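[Produce-store] Lining for the woven baskets
Gergely Nyitrai
March 10, 2025

Hsin-yi Tai wrote:

> The orange baskets from Serkero mark soft fruit on the underside.
> I see dents after a couple of days where the weave is coarse.
> Do we line them, or go back to the flat trays? Also, how many
> layers are people putting in?

Line them. I had the same trouble in January with plums and stopped it with one sheet of plain paper on the floor of the basket, folded up a little at the ends. Cloth works too but holds damp, and it has to be washed.

On layers: one for plums and ripe pears, 2 for firm apples, never more. The sides slope, so the upper layer is wider than the lower one and the outer fruit leans on the weave. If you must fill higher, run the paper up the sides as well.

With a single dark red fruit left inside, the weave of the floor is easy to see. It is flat, and the fruit rests on it, and the woven texture is clearly visible.

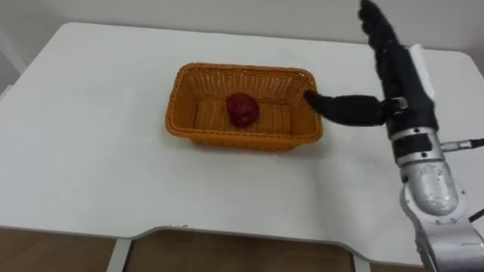

Checking and cleaning

1. Empty the basket fully every 6 days. Turn each fruit over and look at the side it was resting on.
2. Take out anything split or soft and change the paper if it is stained.
3. Brush the weave dry with a stiff brush, along the strands. Do the corners last.
4. Wipe the rim with a damp cloth. Do not soak the basket.
5. Leave it upside down overnight before refilling.

Store humidity here is kept at 70 per cent. At that level the paper lasts two changes of fruit. Joar Midtbø uses the Drokton liners instead and may want to comment on cost.

Gergely

Recent messages in this list
Re: Grornmont crates, stacking height
Pear labels (Benedek Kocsis)
Drokton liners, order of 4,000
Re: Re: Gulyás scales reading low
Shelf spacing in the small store (Santosh Sisodia)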